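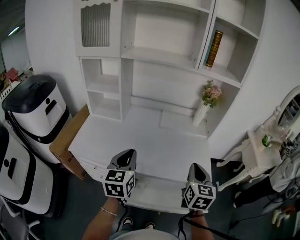 A hutch desk is a writing desk with shelves or cubbies built above the work surface. Sellers claim the form keeps papers in order, though evidence for this is thin. The Brarken catalogue listed 11 models and called each one a space saver - a doubtful label for furniture that often takes up a whole wall. Claims that the Vávra workshop came up with the design are unsourced, and older desks with raised shelving are well known.

Related articles
Secretary desk
Rolltop desk
Pigeonhole
Loleo shelving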